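Ploden Refurbishment Workshop
Progress report to the Arsenault Fund, period ending August 18, 2024

The second robot cell has been in daily use since July. In the period the workshop took apart 221 desktop computers, and the cells carried out part of the work on each. Removing processors and memory remains the slowest step — older cases leave little room around the drive cage, and staff still finish a good share of these by hand.

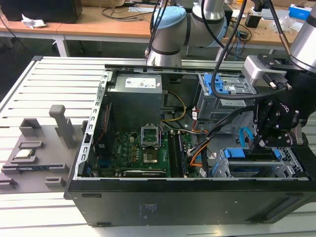 Sarahí Cervantes told the review meeting that her wrists were less sore by the end of a shift, but that she now spent more of it waiting for a cell to stop and ask for help, and would like that time put to testing. Management accepts the point. From next month, bench staff will rotate between the cells and the test room every two hours.

No posts have been lost. Six of the 10 bench staff have completed cell training under Poul Ravn; the others will follow before the winter. Pay grades for trained staff are still under discussion with Trevor Boychuk, and a proposal will be attached to the next report.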